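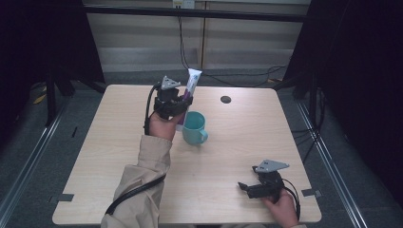
You're ranking them wrong, goal difference only comes in after the games between the tied clubs, so Coste can't be above Cellico there. Somebody left me that under the table I put on the group page last night, and after a bad-tempered cup of coffee I have to write down that they're right.

December 23, 2020

So, tiebreakers again. I thought we'd finished with these in June! The group has five clubs in it and two go through, and with one round left there are three of them sitting on the same points: Fluscombe, Coste and Cellico. Skisex (for anybody new reading this notebook, that's the script that plays out the remaining fixtures and prints who goes through how often) had Coste in second and I just copied what it said without looking.

Went through the code. The head-to-head part is in there and it does work when two clubs are level. When three are level it builds the mini-table fine, points from the games among those three, then goal difference from the games among those three, and then if two of them are STILL tied it drops straight out to overall goal difference. The rule book says you go back to the start and compare just the two that are left. We skipped the going back. Coste lost both games to Cellico this season, but they also put a pile of goals past the bottom club, so overall goal difference flatters them and up they go.

I fixed it by having the function call itself on whoever is still tied, and only fall through to overall goal difference if the tied bunch hasn't gotten any smaller. Please somebody check me on that last bit. My first try called itself forever on two clubs with identical everything and I sat there thinking the laptop had died.

Then I reran the whole archive with the old version and the new one side by side. That's 2,211 group matches. It took 20 minutes, most of it the loading and hardly any the math, and I'd still like to know why loading is that slow (it reads the club names file again for every season, I bet). Things I noticed while it ran:

The number of groups where the final order changes is small, which is a relief. Where it does change it's nearly always second and third swapping, and that's the worst place for it to happen.

170 of the matches have no away goals column at all. They came over from the old spreadsheet and the script was treating the blank as zero. That's a separate mess from the tiebreaker one and I don't want to fix them in the same go. I've marked them to be skipped for now.

There are two spellings of Fluscombe in the older seasons, one with the e and one without, and Skisex has been counting them as different clubs. Explains that weird season where they seemed to vanish halfway through!

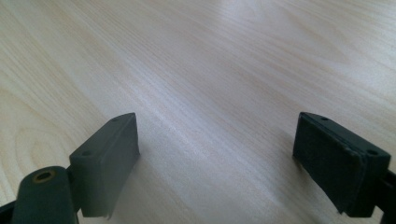

Tabletop, pale wood grain.

Now the bit I enjoyed. With the fix in, what does the last round look like? Fluscombe go through if they win, whatever happens elsewhere. I checked that by hand on paper and the script agrees. Cellico have the rest day in the last round (odd number of clubs, somebody always sits out) so their season is done and they just have to wait and watch. Fluscombe are at home to Coste, which means the two clubs still playing are playing each other, and a draw puts both of them above Cellico on points. Both through!

I don't love that. I'm not saying anybody would do it on purpose, and knowing those two clubs I can't picture them agreeing on what end to kick toward, but if I were Cellico I'd be pretty sore about having the rest day fall there. The schedule should probably be drawn so the final bye goes to a club that's already out, only you can't know that when you draw it up. Maybe split the last round so it's set later? Parking that thought.

And if Coste win, they're through, Fluscombe stay level with Cellico, and then it comes down to the games between those two. That's the two-way case the script always had right, so at least the old printout wasn't nonsense there.

To do:

Put the corrected table up and thank whoever it was for the comment. Say it was our mistake, no waffling.

Merge the Fluscombe spellings, then look for other clubs with the same trouble.

Find the old paper results for the blank away goals. I think there's a box of them but I'm not certain which cupboard.

Write a test with three clubs level where one drops off and the other two have to be compared again. We should've had that from the start.

Ask the league what happens if it's still dead level after everything. The rule book says "lots" and leaves it there. Coin? Hat? The script picks alphabetically at the moment, so Cellico would win every time, and I'm changing that before anyone else spots it.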